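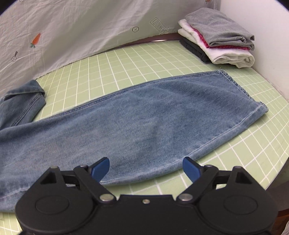 Light-wash jeans on the green mat, one leg out straight. Hem is folding under a little at the cuff.

Home Galleries Laundry Room Small Spaces Contact
Search this site Go

Folding Table, June

Quick one, loading these up before dinner. Same table as the spring gallery, same mat, more denim. Only one picture up so far, the shirts and towels go in when I get to them. Notes on the jeans for now because I had 39 emails about jeans after the last page and I can't answer them all seperately.

The mat. Pale green, white grid. It's a cutting mat, from a fabric shop in Dratthorpe that was clearing out the back room. Meant for sewing. Great for folding. You line the side seam up on a grid line and the leg stays straight, no guessing. Table under it is wood and a bit longer than it needs to be.

The jeans. Faded, darker patches down the middle of the leg, darker blue where the fabric folds over. Old favorites. Topstitching on the side seam is the thing to watch, if that line wanders the whole fold wanders.

How I do them, short version:
Shake. Lay flat on the mat, waistband to the left.
Smooth one leg all the way to the cuff. Flatten the hem with your hand, the creases there will set if you leave them.
Other leg on top, seams matched.
Crotch point tucked in so you get a clean rectangle.
Fold up from the cuff, then again. Done.
Light wash with light wash, dark in its own pile.

The stack. Goes in the far right corner of the mat, against the white wall. Wall keeps it from leaning. I used to stack at the front and kept knocking it with my elbow, moved it back and no more refolding. Keep it low. Tall stacks of denim slide.

Don't iron the hems, somebody asked. Press them flat by hand and let the weight of the pile do it. Okay if you really want to iron, do it from the inside.

Where they go after. The Roston shelf, bottom one. Jeans are heavy and the upper shelves bow. Two piles side by side, folded edge out so you can pull one pair without dragging the rest. The Montoya drawers were too shallow for this, they're socks and tees now and much happier.

Other questions from last time
Mat size: bigger than you think you need. A full leg should fit on it, or most of one.
Does it slip: not on this table. On a glossy one put a dish towel under.
Can you leave it out: I do. Keep it out of the sun and away from the iron, heat will warp it.
Kids' jeans: same fold, one less turn.

The spring gallery got 413 visits and the Cunudstead linen closet is past 900, which is wild for a page about pillowcases. Thankyou to everyone who wrote in. Closet gets its own update once the new bins are in.

Next up on this page: button shirts, then the towels.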